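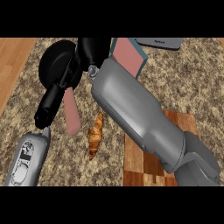
2023年7月

朝から雨だった。自転車をやめて、電車で研究室に行った。駅前のパン屋で食パンを買ったが、かばんの中で少しつぶれた。

今日も一日、シミュレーションの中でグリッパーの比較をした。先週までは箱や円柱のような簡単な形の物だけでやっていたが、今週からは台所にある物を使っている。じゅうたんの上に黒いフライパン、クロワッサン、市松模様のまな板などを置いて、両側からアームを二本入れる。なぜ台所の物が床の上にあるのかと後輩の学生に聞かれたが、私は机のモデルをまだ入れていないだけだと答えた。机を入れると、机の脚とアームの衝突判定も考えなければならない。それは来月の私の仕事にしておく。

比べているのは、Montesの短い指と、Arnonlowの長い指である。どちらも平行に開閉する二本指で、制御する側から見れば命令は同じだ。カタログの最大把持力もほとんど変わらない。それなのに、フライパンの柄をつかませると、ふるまいがかなり違う。今日はその違いを記録するつもりで、朝のうちに試行の順番を決め、昼までは計算機にまかせ、午後から一つずつ再生して見た。

まず、短い指のほうから書く。Montesの指は、柄の端に近いところをつかむと、最初はとても安定している。指が曲がらないので、閉じた位置と実際の接触点がずれない。しかし、そのまま持ち上げると、フライパンの本体が重いので、手首に大きなモーメントがかかる。柄が指の間でゆっくり回り、本体が下を向く。日本語ではこういうとき「おじぎをする」と言うらしい。研究室の人がそう言ったので、私も実験ノートにそのまま書いた。よい言葉だと思う。英語のノートには「droop」と書いていたが、おじぎのほうが動きがよく見える。

Arnonlowの長い指では、おじぎの量が少ない。接触の面が長いので、柄の回転を止める力が大きくなる。これは予想の通りである。予想と違ったのは、つかむ前の動きだった。指が長いと、手首をじゅうたんから高いところに保てるはずなので、近づく動作は楽になると考えていた。ところが、柄がじゅうたんに対して浅い角度で寝ているとき、指先が先にじゅうたんに触れてしまう。触れると、力のセンサーの値が急に上がり、コントローラーが接触したと判断して、まだ柄に届いていないのに指を閉じる。何もつかんでいないのに、成功したという顔で上に戻っていく。再生を見ていて、少しかわいいと思った。けれども記録の上では失敗である。

それで午前の結果をそのまま信じるのは危ないと思い、接触判定のしきい値を変えて、長い指の分だけもう一度流した。この判断がよかったかどうか、まだ自信がない。片方の指だけ条件を調整するのは、公平な比較とは言えないかもしれない。しかし、同じしきい値を使うことが公平なのかと考えると、それも違う気がする。靴の大きさが違う二人に、同じ靴で走らせるようなものだ。夕方、このことをMateja Spahićにメールで相談した。Matejaは前の研究室の先輩で、今はWoluvisで働いている。返事はすぐに来た。「両方の条件で両方の指を流して、四つの表を全部載せればいい。ページは安い」と書いてあった。その通りなのだが、計算の時間は安くない。

試行の合計は、今日の時点で1,752回になった。切りのよい数にしたかったが、途中で計算機が一度止まり、止まったところまでの分を残すことにしたので、このような半端な数になった。止まった原因は、物体どうしのめり込みだと思う。ログの最後に、接触点の数が急に増えた記録がある。クロワッサンのモデルは表面の層が細かく作られているので、まな板の縁に当たると接触点がとても多くなる。見た目のためのメッシュと衝突のためのメッシュを分けておくべきだった。これは基本のことなので、書くのが恥ずかしい。

クロワッサンのために、衝突用の形を簡単な凸形状に分けて作り直した。最初は一つの大きな形で包んだが、それだと曲がった内側の空間が埋まってしまい、指が空中で止まる。何もないところをつかんで、クロワッサンが浮いて付いてくるように見える。手品のようだった。いくつかに分けると、やっと普通につかめるようになった。ただし、このモデルは剛体なので、本物のようにつぶれたり、皮が落ちたりはしない。朝の食パンのほうが、柔らかい物の教材としてはずっとすぐれている。

昼は食堂で冷やしうどんを食べた。

午後の前半は、コントローラーの比較に使った。今まで使っていた位置制御に加えて、Orknessのインピーダンス制御を入れてみた。設定ファイルの書き方が独特で、説明書を読むのに時間がかかった。剛性の単位が並進と回転で分かれているのは当然だが、回転のほうだけ、ファイルの別の場所に書かなければならない。私は最初それに気づかず、回転の剛性が初期値のままになっていた。手首がぐらぐらして、フライパンを持つと振り子のように揺れた。グリッパーのせいだと思って指の摩擦係数を調べていたので、時間をむだにした。

制御の周期は1,000 Hz、カメラの画像は60 Hzで出している。この二つがそろわないので、画像から計算した柄の位置は、制御の側から見ると階段のように変わる。位置制御ではこの階段がそのまま手首の震えになるが、Orknessのほうでは、ばねとダンパーが間に入るので、震えがずいぶん小さくなった。目で見てもわかるくらい違う。同じ指、同じフライパンで、これほど印象が変わるのなら、指の比較をする前に制御を決めておくべきだったのかもしれない。順番をまちがえた気がする。しかし、位置制御の表も捨てるのは惜しいので、残す。

カメラの場所についても書いておく。今の視点では、大きな灰色のアームが前を通ると、まな板のほとんどが隠れてしまう。アームの影も落ちる。人が見て楽しい絵と、柄の位置を推定しやすい絵は違うということを、毎日学んでいる。手首にもカメラを付ける案があるが、そうすると今度は自分の指が画面に入る。長い指では特に気になるだろう。とりあえず、上からの固定視点を一つ足して、隠れたときだけそちらの推定値を使うようにした。切り替わる瞬間に値が3ミリ跳ぶ。較正はシミュレーションの中なので完全なはずなのに、なぜ跳ぶのだろう。レンズの中心の取り方が、画素の角と画素の中央で違うのではないかと疑っている。明日、点を一つだけ置いて調べる。

夕方に、二本のアームの協調も少しだけ試した。片方が柄を支えて、もう片方がフライパンの本体の近くに手首を寄せるという動作である。一本だけで持ち上げるときのおじぎの問題は、これで軽くなるはずだ。しかし、二本になると別の問題が出る。両方が位置制御だと、わずかな誤差でもフライパンを引っぱり合い、内力がどんどん大きくなる。数値を見て、本物だったら柄が曲がっていたと思い、すぐに止めた。片方を柔らかくすると落ち着いた。どちらを柔らかくするのがよいかは、まだわからない。支えるほうを固く、動くほうを柔らかく、というのが直感に合うが、逆のほうがよいという論文を読んだ記憶がある。題名を思い出せない。

ピンクの平たい物のことも問題になった。フライパンの下に端が入り込んでいると、持ち上げるときに一緒に引きずられることがある。へらのようなもので、薄い。物体の並べ方は乱数で決めているので、こういう重なりは避けられないし、避けないほうがよいと思っている。人の台所でも、物はいつも重なっている。ただ、引きずられた場合に、それを成功と数えるか失敗と数えるかを、前もって決めていなかった。フライパンは持ち上がっているから成功である。けれども隣の物を動かしたのだから、きれいな成功とは言えない。今日は別の列を作って、そこに印を付けておいた。列がまた一つ増えた。表が横に長くなり、画面に入らなくなってきた。

今のところの感想を書く。一本で柄をつかむ仕事なら、私はArnonlowの長い指を選ぶ。ただし、じゅうたんのような面に近いところでは、接触判定に注意が必要だ。物が混んでいる場所や、クロワッサンのように小さくて丸い物には、Montesの短い指のほうが扱いやすい。周りの物に当たらないし、閉じる瞬間の位置がよく合う。これはシミュレーションの話で、摩擦の係数は私が決めた値である。係数を下げたら、順位が入れかわるかもしれない。その確認のための試行は、今夜から流している。

帰る前に、学生が画面を見て、この赤みのある皮の模様がとてもおいしそうですね、と言った。クロワッサンのことだった。「赤みのある」と「こんがりした」はどう違うのかと聞いたら、彼はしばらく考えて、こんがりは音がしそうな感じです、と教えてくれた。辞書には音のことは書いていない。私の目には金色に近い茶色に見えるので、ノートには「こんがり」のほうを書いた。

帰りの電車で、母に電話をする日だったことを思い出した。時差を計算すると、まだ間に合う時間だった。駅から家まで歩きながら話した。仕事は何をしているのかと聞かれたので、ロボットにフライパンを持たせていると言った。何を焼くのかと聞かれた。何も焼かない、持ち上げるだけだと答えたら、母は、それならあなたの父と同じだと言って笑っていた。

明日すること。点を一つ置いてカメラのずれを調べる。Orknessの設定ファイルに、自分のための注意書きを入れる。しきい値を二通りにして、短い指の分も流し直す。Matejaに返事を書く。つぶれた食パンは冷凍した。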